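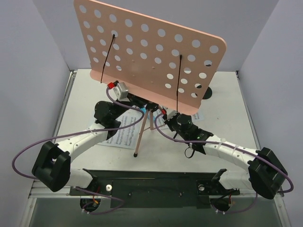 3.2 Participants and rehearsal setting

Players were recruited from two community wind bands, Toltano and Revstead, and from the evening ensemble of the Lodhi music school. A total of 100 players enrolled in May. Complete data were obtained from 79 of them. The remaining players missed at least one of the two test sessions or returned an unreadable practice log, and their data were excluded from all analyses reported in Section 4.

All players could read standard notation and had played their current instrument for at least 5 years. Percussionists were not recruited, as their parts contain few sustained pitches and could not be scored on the intonation measure. Players who doubled on a second instrument were tested on the one they used most often in the band.

3.3 Materials

The test pieces were short unison and two-part studies written for this project by Naheed Cheema. Each study was transposed to suit the range of the instrument and printed on a single side of paper, so that no page turn was needed. Dynamics and slurs were marked, but no fingerings or breath marks were given. Players were allowed to add pencil marks during the practice period and were asked to leave these in place for the second session.

Stands were of the folded-ledge type with a perforated desk and two page-holder arms (Figure 2). Desk height was set by the player. Desk angle was left free in the first session and was not changed between studies. Earlier work on reading distance in seated players has treated the stand as a fixed object, and we make the same simplification here.

Figure 2. Music stand desk with ledge and page-holder arms.

3.4 Procedure

Each player attended two sessions, one before and one after the practice period. In both sessions the player was given 30 seconds to look over the study in silence. A click track then sounded for two bars and stopped, and the player performed the study once from beginning to end. Restarts were not permitted. If a player stopped, the recording was kept and the unplayed bars were scored as errors.

Between sessions, players in the marked-score group were asked to write on the page wherever they had made a mistake. Players in the clean-score group practiced from an unmarked copy. Assignment to group was made by drawing sealed slips within each instrument family. The two groups received the same instructions on practice time and kept the same form of log.

Recordings were made with one microphone placed in front of the player, in the room normally used by that ensemble. Room acoustics therefore differed between sites. Site was entered as a random effect in the models to absorb part of this difference, although it cannot be separated from differences in teaching style or repertoire.

3.5 Scoring

Recordings were scored with the Skistadon alignment tool, which matches each sounded note to the printed part and returns onset and pitch deviations. Output was checked by ear against the score. Where the tool assigned a note to the wrong bar, the alignment was corrected by hand and the file was flagged. Flagged files were retained in the main analysis and removed in the sensitivity analysis (Section 4.4).

Three measures were derived: the proportion of correct pitches, the median absolute onset deviation, and the number of hesitations. A hesitation was defined as a gap between two notes longer than one notated beat where no rest was printed. Gaps at phrase ends were counted only if the next entry was also late relative to the tempo of the preceding phrase. This rule follows from pilot recordings in which wind players routinely extended phrase endings in order to breathe, and a stricter definition would have penalized ordinary playing.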